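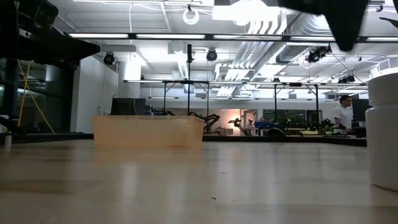 Local Life

I met the woman who writes most of the obituaries in Dutgate at Hopkin, the coffee place, on a rainy Sunday. She's done nearly 2,000 of them (!) and still calls every family herself. "I ask what they cooked," she told me. "People loosen up after that."

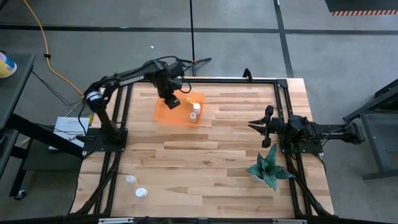 She charges by the notice and hasn't raised her price in years. I asked about the long ones. "My longest ran 699 words, for a man from Skorcombe, and his sisters wanted more about the boat."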